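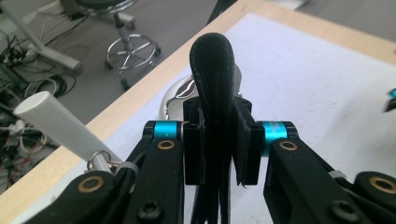
Work moved to household items in May. The first item was picked for its handle. It is black, matte and broad at the top, with a shallow hollow in the end and a slightly raised rim, and it gets narrower lower down. Drodstead has logged 414 trials to date.

Bench layout is fixed for this period – white foam over the table, bowl on the round part of the base plate, post to its left.

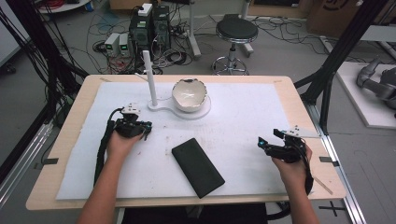 Open items
Foam: marks on the surface to be recorded before the sheet is replaced. Bowl: the uneven rim needs its own entry in the Atinga item list.

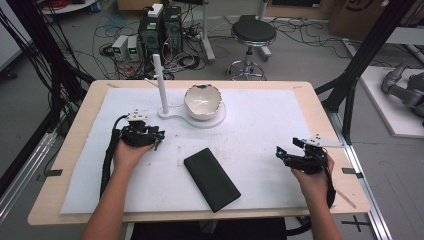 2 min read
The dark green block is placed at an angle on the foam, in front of the bowl. Aoife Ó Flaithearta will send the next item list in six weeks.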